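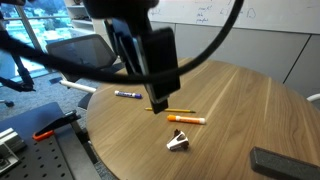
You have done the big furniture and the shelves, so when do we get the small things, a reader asked under the last gallery, adding that the pens and clips in any office get handled a hundred times more than the bookcase does. Fair point. This page is about the small things.

Small Things on the Round Table
Abernathy Rooms, Pretbridge
Page updated 2019-03-16

The Abernathy Rooms are shared work rooms on the first floor of a building put up in 1949. The gallery covers what is in them: tables, chairs, shelving, and now the odds and ends that people write with, pull staples out with and leave behind. Earlier pages covered the bookcases and the long bench. The notes on this one are longer than usual, as the objects are small and most of what there is to say about them has to do with how they are used and where they are kept.

The table
Round, medium brown, with a walnut-style veneer and a streaky grain. A round top suits short meetings and sorting jobs. There is no head of the table, and anything put in the middle can be reached from all sides. It is less good for storage, as nothing square sits neatly against a curved edge, and pencils roll off it.
Veneer needs very little. We wipe ours with a damp cloth, well wrung out, and dry it straight after. Spray polish leaves a film that shows up every fingerprint, so we stopped using it.

The chair
Black office chair, seen behind the table. The chairs move between rooms more than anything else does. If you borrow one, wheel it back.

Marker with the purple cap
White barrel, purple band. Purple is the colour that lasts longest in these rooms, mainly because people reach for black and blue first. It reads well on a whiteboard from the near seats and less well from the back. We use it for second thoughts - changes to a plan that has already been written up in black.

Marker with the orange cap
Also a white barrel. Orange is for underlining, boxes and arrows. Whole sentences in orange are hard going, particularly under the ceiling lights. It wipes off well if you do it the same day. Left over a weekend, orange can leave a faint shadow on an older board, and a second wipe with board cleaner usually shifts it.

The yellow pencil
Plain yellow shaft, dark tip. Pencils are used here for measuring up, for the sign-in sheet and for anything that goes on the wall planner. We ask for pencil on the planner because bookings change.
The sharpener is screwed to the end of the long bench in the next room. Empty it when you have used it. Shavings go in the ordinary bin.

The staple remover
Black and white, the jaw type. Opinion is divided on these. They are quick, and they will tear thin paper if you pinch and pull in one go. The better way is to slide the points under the staple from the front, close the jaws gently until the legs start to straighten, then turn the sheet over and lift the staple away. For old papers we use a flat blade instead and open the legs from the back first.
Loose staples go in the tin, and the tin goes in the metal recycling when it is full.

Where it all lives

The stationery has a home in the shallow drawers by the door of Room 12. The top drawer is for writing things, the second for clips, staples and removers, and the third for tape, string and rulers. The bottom drawer was meant for envelopes and has become the drawer for things without a drawer. It is sorted out every April.

We tried pots on the tables for a while. Pots look friendly and they do keep pens upright, but whiteboard markers are better lying flat. Stood with the cap up, the ink settles away from the tip and the marker writes faint. Stood with the cap down, the tip floods. Flat in a drawer they behave, and the drawer also keeps the dust off.

The other trouble with pots was that everything went in them. A permanent marker dropped in beside the whiteboard ones will be picked up sooner or later by someone in a hurry. The permanent markers are now kept in a separate box, on the shelf, with the label facing out.

Checking the markers

The markers are gone through at the end of each month. The way we do it is simple:

Tip everything out on a table.
Pull the cap off one marker at a time and draw a short line on the small board.
If the line is solid, cap it until it clicks and put it to one side.
If the line is faint, cap it and leave it lying flat overnight, then try again.
If it is still faint the next day, it goes in the collection box.

Most of the faint ones are only tired. A night lying flat brings back more of them than you would expect. The ones that do not recover have nearly always been left with the cap half on.

Colours do not need to match the cap exactly. Caps get swapped, and we have had a green marker that wore a blue cap for the best part of a year. If you find one like that, please swap it back if you can find the right one, or put a bit of tape on the barrel.

Buying replacements

Refills and new markers come from Hirano, the stationer in the market square at Pretbridge. They sell singles, so there is no need to buy a whole pack to get one orange. Ordinary pencils are 40p each. Paper for the planner comes in rolls from Fodmont and has to be ordered ahead - allow a fortnight.

We do not buy staple removers any more. They turn up on their own, usually after a group has cleared out its files, and they last for years.

Comments on this page

My old office had markers stored flat on the ledge under the board and it made no difference at all, as the caps were never pushed home. The click is the thing to listen for.

Could you say what cleaner you use on the board? The one we have smells strongly and leaves streaks.

Reply from the Rooms: warm water and a drop of washing-up liquid on a soft cloth, then a dry cloth. We keep the bottled cleaner for marks that will not shift.

Glad to see a kind word for the staple remover. I was taught to use a thumbnail and would not recommend it.

We have a round table of much the same sort at home and it has faded on the side by the window. Turning it a quarter every few months has evened it out a bit.

Reply from the Rooms: we have started doing the same with ours. It goes round when the floor is cleaned.

Is the long bench page still up? The link from the front page goes to the bookcases.

Reply from the Rooms: it is still up and the link has been mended. The next gallery will be tape, string and rulers.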